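Odham lab pauses two-armed robot after wrist fault

2025-10-26

I popped over to the Mavometti workshop in Odham this week to find out why their kitchen robot has been switched off since August, and I came away with a longer story than I expected. The short version is that one of its wrists kept going when it had been told to stop.

The team had been teaching it to open drawers and cupboards, first in simulation and then on the real thing. In the simulator it had got through 2000 runs without any bother. On the real machine it managed 20 before the left wrist carried on turning after the stop signal, pulled a drawer clean off its runners and bent a finger. The room was clear at the time, I'm glad to say, and the big red button did its job.

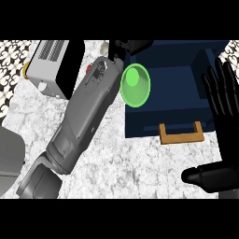

The trouble was traced to a position sensor supplied by Amaral. When it got warm it sent back an old reading for a moment, so the controller thought the wrist was still short of its target and kept pushing. The simulator never showed any of this – its sensors are always right, which is lovely until you plug in a real one! The team told me they should have been feeding it bad readings from the start, and they are now.

So far they've done 1000 new simulated runs with late and missing signals thrown in, and the arm now freezes if two readings in a row don't agree. They've also cut the top speed near handles and put a second stop button by the door (I tried it, very satisfying clunk).

What bothers me a bit is the sister machine up in Ballach, which has the same sensor and was left running for another week before anyone rang to tell them. Mavometti says it has been checked and nothing was found, but that call ought to have been made the same afternoon.

The Odham robot has to get through 200 supervised drawer pulls on a cold start and the same again once it's warmed up. Until then it stays behind the barrier, and the bent finger is sitting on a shelf in the office with a label on it.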